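## Soup swap is back!

July 2025

We're doing it again, and I couldn't be happier — the summer soup swap returns to the Melten Street hall, with cold soups very welcome this time. 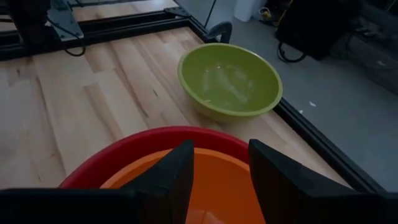

If you missed the March one, you make a big pot at home, bring it along and go home with portions of everybody else's. I left with Saodah Ngui's sweetcorn and ginger, a smoky bean thing and a beetroot soup so good that I ate it standing up at the worktop (my other half got none, sorry love). Saodah has promised the recipe for the next issue, and she's making a double batch!

Everett Hutchins is bringing his chilled cucumber and mint, which he says needs a full night in the fridge. I'm trying pea and lettuce. I've never cooked a lettuce before and I can't wait.

Please put a label on your pot with everything that went in, nuts, milk and celery above all. Bring tubs with lids that fit, and a ladle if you have one to spare. Bread is coming from Mercado, the bakery on the corner, and there'll be tea as always.

Doors open at 2. To put your name and your soup on the list, text Everett or write it on the sheet by the hall door.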